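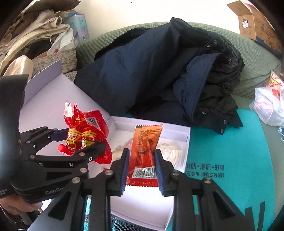

Grippers with a sauce sachet and a red sweet wrapper.

About Rerelix

Rerelix is a cooperage and cask store in Kekutbridge. We repair, re-char and look after oak casks for distillers, independent bottlers and private owners. We do not distil anything and we do not sell whisky. People sometimes write to us wanting a bottle, and we have to send them elsewhere.

How the business started

The company began as a repair shop with two coopers and a borrowed van. Most of the early work was replacing broken staves and loose hoops on bourbon barrels that had been shipped over whole and knocked about on the way. A few customers then asked if we could hold on to their casks once they had been mended, as they had nowhere dry to put them. We rented half of an old grain building by the river, and later the other half. The building is called the Tamihana Store, after the ship whose cargo it was first put up to hold, and we have kept the name.

The Tamihana Store has thick stone walls and an earth floor on the ground level. It stays cool in summer and damp for most of the year. Casks there lose strength more slowly through the staves in the lower rows than they do under the roof, where it is drier and warmer. Some owners want one and some want the other, so we ask before we rack anything. At the last stocktake, in January, we held 651 casks.

What we do

Repairs make up the larger part of the week. A leaking cask is emptied into a sound one, taken apart as far as it needs to be, and put back together with matching oak. We use dried rush between the staves and heads, and flour paste where the head sits in its groove. No glue is used at any stage. Last year 237 casks went through the repair shop, most of them hogsheads.

Re-charring is done on set days. The old surface is scraped back to clean wood and the inside is burned to the level the customer has asked for. We work to four levels of char. If you are unsure which to choose, send us a note of what the cask held before and what you mean to fill it with, and one of the coopers will reply. We can also toast a cask without charring it, which suits wine casks better – but please tell us when you book, as the fire is set up differently.

Storage is charged by the year and includes one check for leaks every quarter. Sampling and regauging are extra. A regauge gives you the bulk litres, the strength and the litres of pure alcohol left in the cask, and we would suggest having one done before you decide whether to bottle. Several owners have left it too late and found the strength had dropped below 40 per cent, at which point the spirit can no longer be sold as whisky.

Flatora

Flatora is our own record system for casks. Each cask has a number painted on the head and a page in Flatora that shows its type, wood, previous fills, repairs, position in the store and every sample taken. Owners can see their own pages and print them. It was written for our own use and the look of it is rather basic. The paper ledgers are still kept up alongside it, as the duty paperwork refers to them.

The people here

We are a small firm. The coopers all served a full apprenticeship, and we take on an apprentice when there is enough bench work to teach from. Training lasts four years. It is heavy work and a good deal of it is done standing next to a fire, so we ask anyone interested to come for a trial week first. The office handles bookings, transport and duty paperwork, and is usually the best place to start with a question.

Where our oak comes from

New staves are bought in as air-dried American and European oak. Many of our repair staves come from casks that are past saving. What is left over is cut for garden planters or goes as firewood to people in Kekutbridge, who collect it from the yard gate.

Visits and deliveries

Notice added Sunday, March 29, 2020: the store and repair shop are closed to visitors until further notice. Leak checks are carrying on. Cask owners who had a visit or a sampling booked will be contacted by the office to find another time, and there is no charge for moving it. Samples cannot be posted at present.

In normal times lorries should use the river entrance, as the arch on the street side is too low for anything bigger than a van. Please give two working days' notice of any delivery and have the delivery note ready with the cask numbers on it.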